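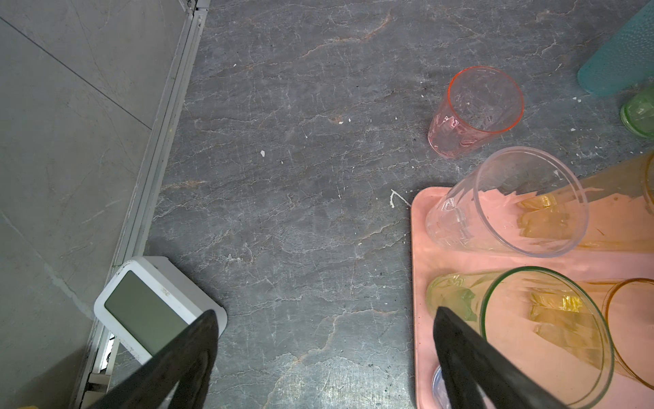 Most arguments about teaching robots are about volume. How many demonstrations, how many hours, how many kitchens. I think the more useful question is who is holding the controls.

At Plerkbridge we spent the winter collecting glass-handling demonstrations by remote control. By the end of December we had 791 of them. Tiago Loureiro and I went through the whole set, and we threw out 264. Few of those were failures in the usual sense. The glass got where it was going. But the operator had hesitated, backed off, closed the gripper twice, or come in at an angle no one would choose on purpose. A robot trained on that learns the hesitation too.

The usual answer is to collect more and let the bad ones wash out. I don't believe they do. Tomás Rocha had operated the arm for four months when we trained a policy on his runs alone, and it beat the one trained on everybody's. His set was much smaller.

Remote operation is a skill, like running a crane. We pay for it as if it were data entry, and we rotate people out just as they get good. I would take a few steady operators and a modest data set over more than 1000 runs from whoever was free that afternoon.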